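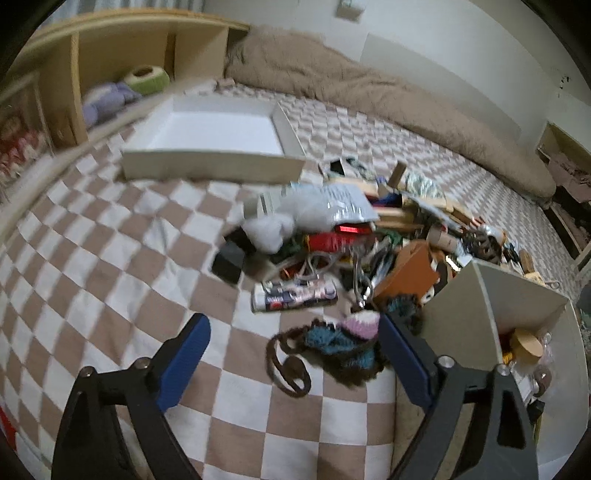

Septembre 2018, le soir, après la panne

Je m'étais promis de ne plus écrire le soir quand je suis fatiguée, parce que je relis ensuite des pages entières où je me plains de mes épaules, mais tant pis, cette fois il faut que ça sorte, et puis le thé est prêt et il n'y a plus de bruit dans la maison. Nous avons perdu presque tout le travail de ces derniers jours. Pas perdu comme on perd un cahier dans le train, non : les fichiers sont bien là, rangés, numérotés, avec une belle sauvegarde sur le disque de Korkberg. Seulement la moitié de ce qu'il y a dedans est fausse.

Je reprends au début, sinon je vais m'embrouiller. Depuis le mois de mai, Britt-Marie et moi faisons les démonstrations pour le bras Skendier avec les pinces à main, les Wesov, une dans chaque main. On prend, on pose, on range, et le bras apprend à partir de ça. Après les tasses et les chaussettes (paix à leur âme, j'en ai plié plus en un été que dans toute ma vie de mère), Osamu nous a demandé du fouillis. Du vrai, comme dans une chambre un jour de grand rangement, avec des choses souples, des choses qui roulent, des choses qu'on ne sait pas par quel bout attraper. On a donc tout versé sur le lit, sur le drap à carreaux, et j'avoue que j'aime beaucoup cet exercice. Il y a là-dedans une bobine de fil rouge, un bloc de bois, du crochet, une canette qui se sauve dès qu'on l'effleure... On dirait le fond du tiroir de ma grand-mère, celui où il ne fallait pas fouiller et où je fouillais tout le temps !

La pince pèse 800 grammes. Sur le papier ce n'est rien, c'est moins qu'une bouteille d'eau, mais tenue à bout de bras au-dessus d'un lit trop bas, avec le poignet cassé pour garder les doigts bien en vue, je peux dire qu'à la fin de l'après-midi on la sent jusque dans la nuque. Voilà, j'avais dit que je ne parlerais pas de mes épaules.

Donc la panne. Dans chaque pince il y a un petit capteur Kasprzak qui mesure l'écartement des doigts. C'est lui qui raconte au bras à quel moment on ouvre, à quel moment on serre, et de combien. Et sur le corps de la pince il y a le voyant. Vert, tout va bien. C'est ce qu'on nous a appris le premier jour, c'est ce que j'ai répété moi-même à Birdie quand elle est venue nous remplacer, et je m'en veux un peu ce soir, je revois très bien ma tête de personne qui sait : « Tant que c'est vert, tu ne t'occupes de rien. »

Eh bien le voyant de la pince de droite est resté vert sans broncher pendant que son capteur ne mesurait plus rien du tout. L'image passait, la position passait, et l'écartement, lui, était figé. Toujours la même valeur, 12 millimètres, prise après prise. On pouvait ouvrir en grand, serrer, lâcher, agiter les doigts comme des castagnettes, 12 millimètres.

Et nous, pendant ce temps, on s'appliquait. C'est ce qui me fait le plus mal au cœur, je crois. Britt-Marie avait trouvé une façon très jolie d'aborder les lingettes, bien à plat, sans plier le rabat, en descendant tout doucement les deux doigts de chaque côté. Le paquet est mou et il glisse sur le drap, alors si on va vite on le pousse devant soi comme un chasse-neige. Elle l'a refait je ne sais combien de fois pour que ce soit propre, en retenant son souffle, et moi je retenais le mien par solidarité.

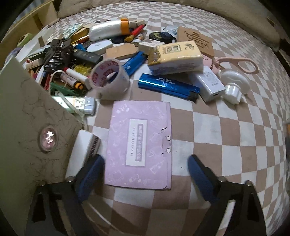 Les lingettes entre les doigts de la pince, et tout le reste du bazar derrière.

Comment on s'en est aperçues : par le bras, évidemment, et de la façon la plus bête. Florian avait lancé un apprentissage pendant la nuit avec ce qu'on lui avait déjà livré, et ce matin il a voulu voir ce que ça donnait, à vitesse réduite, avec trois objets et une boîte. Nous étions montées avec nos cafés, toutes fières, comme des parents au spectacle de fin d'année. Le bras descend, se place au-dessus d'un rouleau de ruban adhésif, très bien, vraiment très bien, j'ai même fait « oh ». Et puis il ne serre pas. Il reste là, les doigts entrouverts, il remonte avec rien, il va au-dessus de la boîte, il fait mine de déposer, et il revient content chercher le suivant. J'ai ri, Britt-Marie aussi. Florian, pas tellement.

Au troisième objet c'était moins drôle. Il avait mis un flacon de savon assez large, debout. Le bras est descendu dessus avec ses doigts à 12 millimètres, donc beaucoup trop fermés pour passer autour, et comme rien ne lui disait d'ouvrir, il a continué à descendre. Le flacon a plié, le bouchon a sauté, et Florian a tapé sur l'arrêt d'urgence. Il y avait du savon jusque sur le clavier. Personne n'a été touché, la barrière était fermée et nous étions derrière la ligne, je l'écris noir sur blanc parce que Myrtle me l'a demandé trois fois au téléphone, et je comprends qu'elle le demande.

Seulement voilà, après le savon, nous avons eu la même pensée au même moment, Britt-Marie et moi, et on s'est regardées. Les briquets. Il y a des briquets dans notre fouillis ! Ils traînent au milieu du reste, près du ruban adhésif, et à la main on les prend par les côtés, gentiment, ça ne pose pas de difficulté. Mais un bras qui appuie sans savoir qu'il appuie, sur un briquet plein, posé sur du tissu... Je n'ai pas envie d'imaginer la suite. Je ne sais plus qui les avait ajoutés au lot (moi peut-être, je vide mes poches partout). La liste d'objets avait été relue pour les couteaux et les médicaments, et les briquets étaient passés au travers.

Osamu est resté penché sur les courbes jusqu'à l'heure du déjeuner sans ôter sa veste. Il est très calme dans ces moments-là, il ne reproche rien, il dit seulement « ah » d'une petite voix, et à chaque « ah » je perdais un an de vie. Résultat : sur les 108 prises à deux mains, l'écartement de la pince droite est bon au début, il saute par moments, puis il se fige pour de bon. La pince gauche, elle, est bonne du début à la fin. Brave petite pince gauche.

La cause tient sur un ongle. Florian a ouvert le boîtier sur la table de la cuisine, avec mon torchon dessous pour ne pas perdre les vis, et la nappe de fils du capteur était usée juste à l'endroit où elle tourne avec la charnière. À chaque ouverture elle frottait un tout petit peu. Quand le contact se coupe, le programme garde la dernière valeur reçue et la répète en attendant mieux, et le voyant, lui, ne surveille que l'alimentation et la caméra. Il disait donc la vérité, ce pauvre voyant, mais sur autre chose que ce que je croyais. J'ai demandé à Florian depuis quand il le savait, que le vert ne concernait pas le capteur. Il est devenu un peu rose. C'était écrit dans la notice. Je ne l'ai pas lue non plus.

Il y a quand même eu un bon moment dans cette journée, et je veux le noter pour ne pas garder que le savon. En repassant les prises une par une avec Osamu, j'ai revu celle du crochet dans la boîte blanche, cette pièce en grosse laine brune avec son bout de bleu clair, pincée entre les deux patins, au milieu des tubes et des petits paquets. La laine s'accroche à tout, la chaînette pend et attrape ce qui se trouve à côté, c'est de loin l'objet que je redoute le plus. Osamu a arrêté le défilement et il a dit : « Celle-là, on la garde, je veux la montrer. » J'étais plus contente que je ne devrais l'être à mon âge.

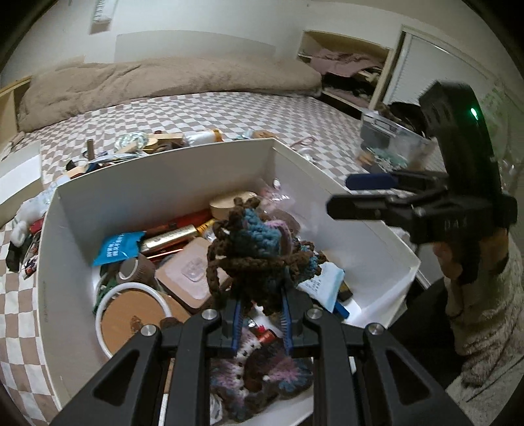
Ce qu'on change dès demain

J'écris ça ici pour moi, la version sérieuse est chez Myrtle, avec des cases et des signatures.

Avant chaque série, on ouvre et on ferme chaque pince en grand, cinq fois, en regardant la courbe à l'écran et pas le voyant. Si la courbe ne bouge pas, on pose la pince et on appelle Florian, même s'il mange.

On recommence ce contrôle à la fin de la série. Britt-Marie trouve que c'est beaucoup, moi je veux bien ouvrir et fermer une pince jusqu'à Noël si ça m'évite de refaire le fouillis.

Le programme doit s'arrêter quand il ne reçoit plus rien du capteur, au lieu de répéter la dernière valeur. Osamu s'en charge, il avait déjà commencé quand je suis partie.

Le bras s'arrête dès qu'il sent un appui vers le bas, avec un seuil bien plus prudent que l'actuel. Florian voulait attendre la prochaine version, Myrtle a dit non, et quand Myrtle dit non avec sa voix douce on entend très bien le non.

Les briquets sortent du lot, tous. Birdie passe les reprendre et nous apportera autre chose de la même taille, elle a parlé de bâtons de colle.

Une nappe de fils neuve sur les deux pinces, y compris la gauche qui n'a rien demandé. Kasprzak les envoie, il faut compter 2 semaines, et d'ici là Florian a rafistolé la droite avec une boucle plus large et de la gaine. Elle tient. J'ai ouvert et fermé pendant qu'il regardait la courbe, ça montait et ça descendait comme il faut, et je me suis surprise à jeter un œil au voyant quand même.

Pour les prises perdues, on refait tout ce qui demande la main droite. Les autres, Osamu pense pouvoir les sauver avec la gauche seule. Je commence par les lingettes, Britt-Marie m'a montré son geste ce soir dans l'entrée, avec son portefeuille et deux doigts, et j'ai promis de m'entraîner. Il faut aussi que je rachète du savon, et que je rende son torchon à la cuisine, il est resté sous les vis.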